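Rolergate housewares aisle gets wire bins and a new utensil line

The housewares section at the Wieczorek store in Rolergate has been rearranged over the past month, and shoppers who go in for a frying pan or a cutting board will find things in different places than before.

The tall shelves that used to run along the back of the aisle are gone. Pans, lids and baking trays have moved to the wall by the garden door. In the middle of the floor the store has put in black wire-grid bins of the kind most people know from seasonal sales, and kitchen tools are now sold out of those.

"The pegs never held up," said Renata Witkowska, who manages the section. "A ladle on a card is heavy at one end. You hang a row of them, a customer takes one from the back, and the rest come down. We were picking them up off the floor every morning."

The change came with a switch of supplier. Since early July the store has been buying its steel tools from Alteo, an importer that also supplies the Nisivov grocery chain. The new range includes wok spatulas and ladles in stainless steel, each fixed to a tall cream header card with orange fruit and green leaves printed on it. The cards carry the Chinese words 大吉大利, a common wish for good luck and prosperity that is often seen around the Lunar New Year. The fruit is part of the same idea. Persimmons and oranges are both used in Chinese decoration to stand for good fortune.

Edmund Mazurek, who handles orders at Alteo, said the cards were printed for the importer's suppliers in China and that the company decided against having them redone for local stores.

"We talked about plain cards with the name of the tool on them," Mazurek said. "It would have added to the price, and the people in our office liked these better."

The store has put a small printed notice at the end of the aisle with the names of the tools and a translation of the wording. Witkowska said customers had been asking what it meant, and a few had asked whether the cards could be bought without the spatula.

Prices have been kept close to those of the old range. Shoppers buying 2 or more tools from the bins get a discount at the register until the end of the month. The store's first order came to 3123 pieces, shared between the Rolergate shop and its smaller branch across the river, and Witkowska said over half had gone out on the sales floor so far. The rest is in the stockroom and will be brought out as the bins run down.

Opinions in the aisle on Tuesday were mixed. Halina Brzozowska, who was looking for a ladle to replace one with a cracked handle, said she found the bins harder to look through than the old pegs.

"On the wall you could see everything at once," she said. "Now you have to get both hands in there and dig. I got what I came for, but I had to move a lot of spatulas."

Waldemar Olszewski, who cooks for a lunch counter nearby, said he preferred it. He bought a wok spatula last week and came back for a second. The long handle was what he wanted, he said – his old one was made for a home stove and kept his knuckles too close to the burner.

Witkowska said the staff was aware that the tools get tangled when the boxes are full. For now the goods go into the bins in the same brown cardboard boxes they are shipped in, with the tools standing on end and the header cards up. She has asked for dividers, which would keep the ladles apart from the spatulas, and hopes to have them within 5 weeks. Until then, she said, it works best to take hold of the handle low down and lift straight up. Pulling on the card can tear it at the top.

The store is also looking at what to do with the lower part of the wall where the pegs used to be. Barbara Szczepańska, who runs the shop, said dish racks and storage jars were the most likely choice, though nothing has been ordered. Customers have also asked for the return of the knife sharpening desk, which closed in the spring.

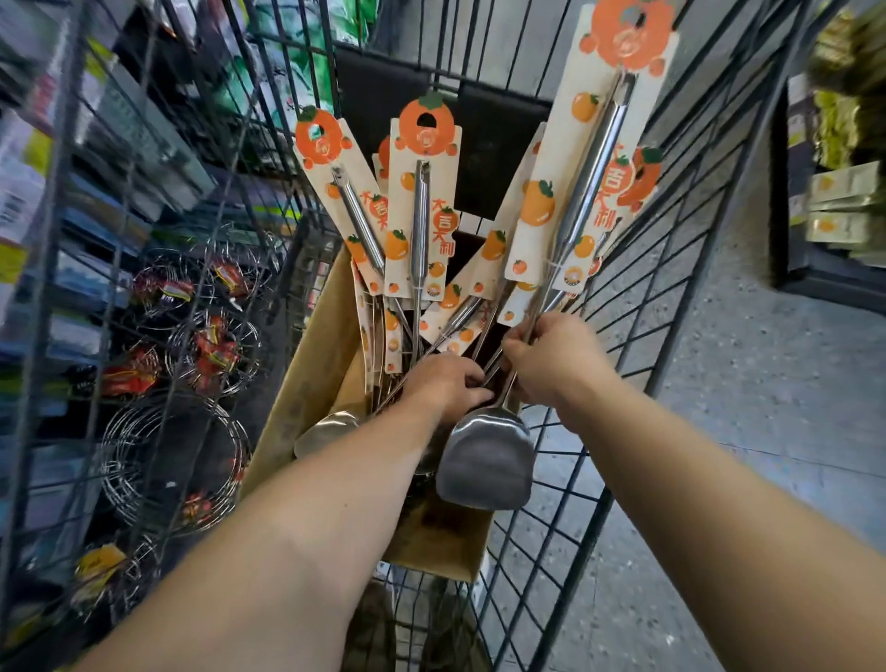

Szczepańska said the desk could come back in the fall if the store finds someone to run it on weekday afternoons. The housewares aisle is open during regular store hours, until 8 p.m., and unused tools can be exchanged with a receipt as long as they are still attached to the card.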